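4.2 Equipment Budget and Replacement Planning

The laundry station in the Bustine trial was costed for hand-held grippers before any arm was bought. Each station needs 2 grippers, one in use and one held in reserve. Finger pads are treated as a consumable and entered on a separate line from the arm segments and bushings, which stay in service through several pad changes. Socks and other small knits on a wire rack set the requirement for the opening between the pads.
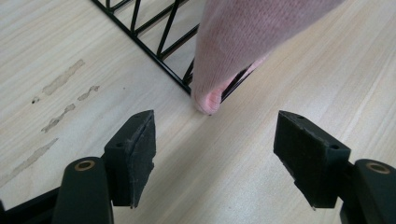
4.3 Pad Life

The Furine pads were budgeted at 3,000 closures. Wear at the lower tip and along the front face of the pad is the criterion for replacement, and a pad is changed when either shows damage at the weekly check on Friday. Pads are ordered in lots of 30. Lead time was the larger planning problem: an order placed in August arrived after the reserve stock had been used, and the reorder point was raised to 10 pads per station.

Figure 4. Gripper fingers over the work surface, with the wire rack at the upper left.

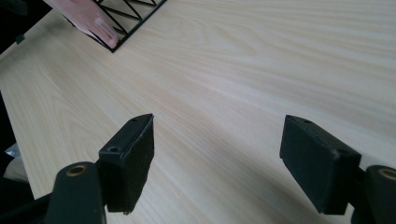

Source: Agbayani project, station records.

Racks and tables were bought from general household stock. They carry no sensors and need no calibration, so their cost is charged to the site and does not enter the price of the gripper kit. The rack position is not fixed to the table. A clamped rack was priced and rejected, as the clamp added a setup step at every change of load.

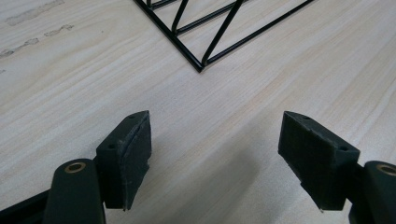 The same reasoning was applied to table finish. Surface marks were logged but did not count toward replacement, and no allowance for resurfacing was made in the first year. The Gristix quotation included a protective mat for each station; this item was removed from the order and the sum moved to spare bushings.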